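Arport Footwear Supply, Drallent site
Parts Room Shelving and Floor Checklist
Area: insole and small parts shelving, yellow unit
Frequency: monthly, October round

1. Unit stands level, no rocking when pushed by hand at the top shelf.
OK.

2. Shelf edges free of burrs, cracks and peeling paint.
OK. Two scuffs on the rear edge of the middle shelf, same as last round. No sharp spots found by touch.

3. Load limit label present at the end of the unit.
Action. Label is worn and the figure can't be read from the aisle. Replacement to be ordered from Katayama with the next label sheet. Limit is 20 kg per shelf until a new one is posted.

4. Insoles stored flat in a single layer, nothing stacked on top.
OK. Black insoles on the top shelf, laid one behind another. Keep them back from the front edge so a sleeve doesn't catch them.

5. Small parts kept apart by type.
Comment. Square pads are in two rows and fine as they are. The small clear round pieces are lying directly on the shelf behind them. Put these in a shallow tray with a lip. A clear disc on the floor is hard to spot and easy to slip on.

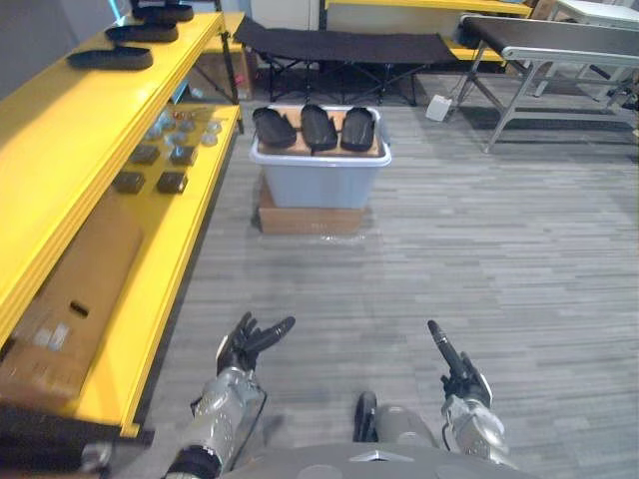 Item 5 and item 7: yellow unit with insoles, pads and clear round pieces, blue bin on a flat cardboard box.

6. Cartons on the lowest shelf, heaviest items low.
OK with comment. The large carton is on its side. Check that the flaps are closed before it is left that way, and keep the label readable.

7. Floor in front of the unit clear for access.
Action. Light blue plastic bin standing in the middle of the floor. Move it to the bin bay by the Ilska cabinet when not being filled or emptied.

8. Carpet flat, no lifted edges or loose seams.
OK. Checked on foot along the full length of the unit.

9. Lighting enough to read part labels on the lowest shelf.
OK.

Result: 6 items OK, 2 for action, 1 comment to follow up.
Items 3 and 7 to be closed before the next round. Item 5 tray can come from existing stock.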